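Chapter 8
Surfaces and Wear
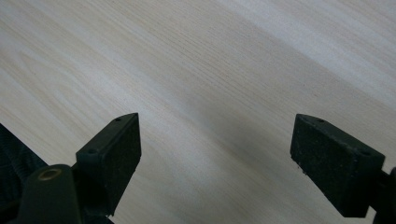 Sanne Van Hecke disagrees with the usual starting point. Grain first, finish second, she told the Pranddale evening class, and never mind the catalog.

Fair enough. So, grain. Fine lines, wide bands, which way they run. Light matters too: look low, from the side, near a window. Then turn and look agian.

Terms you need before section 2: face, edge, end, figure. Figure is the pattern on the face. Not the same as grain, though shops mix them up all the time.

Bring to class Monday: pencil, soft cloth, 2 offcuts. Gritwood chart is on page 23.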